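Home » Musicals » Rambles

Home | Stage | Screen | Records | About Me

So does anybody else get a show tune stuck in their head and then have to go find out where it came from? I've been humming the second-act waltz from Trareck since June, and I finally sat down with the whole cast album on 3rd August. All of it, both discs, with the lyric booklet open on my knees like I was twelve again!

I'd forgotten how odd that score is. The overture doesn't use a single tune you hear later (who does that?), and then the big ballad turns up 4 songs in, before you've even met the fella she's singing about. Kadrić wrote it that way on purpose, according to the liner notes – he wanted the audience to fall for him first. Well, it worked on me.
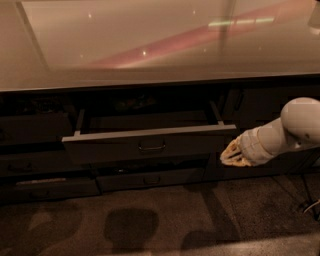 The movie version is another story. They cut seven numbers, if you can believe it, and gave the waltz to the hotel manager. The hotel manager! He has a nice enough voice, but it's a love song, and he's singing it to a room full of luggage. I do like the ferry sequence at Silside, with what must be 100 dancers on the dock, and I'd watch that bit any day of the week.

Next up is the Kuvham revival recording, which I've only heard in pieces. A reader told me the tempos are way too fast – we'll see. I like a fast overture.

This site uses cookies. By continuing to browse you agree to our use of cookies. Accept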